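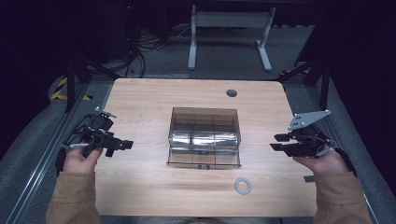
Does the dealer hit a soft seventeen at the Prunlow? At the low-limit blackjack tables the dealer hits, and in the back room, where the minimum is higher, the dealer stands.

I asked at the desk when I checked in and the clerk had to call the pit to find out. I wanted it settled before I sat down. My chart from the Brarex was for a game where the dealer stands, and a few of the plays change. Doubling eleven against an ace is the main one. I copied the changes out on hotel paper and left my old chart in the suitcase.

Room is fine. Faces the parking garage. The ice machine is on the floor below and I can hear it.

January is slow here. Half the tables were covered when I went down after lunch, and they had only a couple of blackjack games going on the low side. I bought in for $60, which was the plan, and sat at third base. The dealer was a quiet man with a Bergmann College of Gaming pin on his vest. He was quick and he didn't chat. I like that. The other player was an older woman in a green coat who stood on everything over eleven, whatever the dealer showed. She was ahead when I sat down and ahead when I left.

I played for almost 2 hours. Flat bets the whole way, no side bets. There is a side bet on pairs and the woman in the green coat played it every hand and hit it more than I would have guessed. I got down to my last few chips early, then had a run of dealer busts and came back. The one hand I keep thinking about was a pair of eights against a ten. I split them because the chart says to. Drew a three on the first, doubled, got a queen. Drew a ten on the second and stood on eighteen. Dealer turned over a nine for nineteen. So I won the big one and lost the small one, and I would have lost the lot by standing on sixteen.

Cashed out $24 ahead. Wrote it in the book before I went up in the elevator, the same as always. I have stopped rounding. When I rounded, it always went my way and by the end of the year the book was no use.

Hjalti Thygesen was supposed to meet me for dinner at seven and came at a quarter to eight. He had been at the Prelura across the road, at craps, and had lost what he brought and then some from the machine in the lobby. He told me before he had his coat off. I didn't say much. He asked if I would lend him enough to go back over and I said no. He took it all right. We agreed on that last spring, after the Brarex trip, that neither of us would ask, and I think he only wanted to hear whether I meant it. He had the pork chop. I had soup and a sandwich and paid for both of us -- dinner isn't gambling money, so I don't count it.

He did say the Prelura has a single-deck game now, weekday mornings only. I asked what it pays on a blackjack and he didn't know. If it's six to five I won't bother. Six to five on one deck is worse than what I played today on six decks at three to two, though people sit down at it because they see the one deck. I'll walk over tomorrow at 9 and read the felt. It's printed right there on the layout.

After dinner I went back through the floor but didn't sit. They had opened more tables and the minimums had gone up. The quiet dealer was gone and there was a young one in his place who was slow with the payouts and got corrected by the floor supervisor while I was standing there. The green coat was still in the same seat. I couldn't see her chips.

Feet hurt. The carpet looks soft but there must be concrete right under it.

Things to do: ask for a room away from the ice machine. Get the players card fixed, they have my middle initial wrong and the points from last time aren't on it. Call home before ten. Practice the soft eighteen hands, I hesitated on ace-seven against a deuce and had to look at the paper. With this rule it's a double and I only stood.

Called home at 9:40. Everything is all right there. The dog got into the trash again.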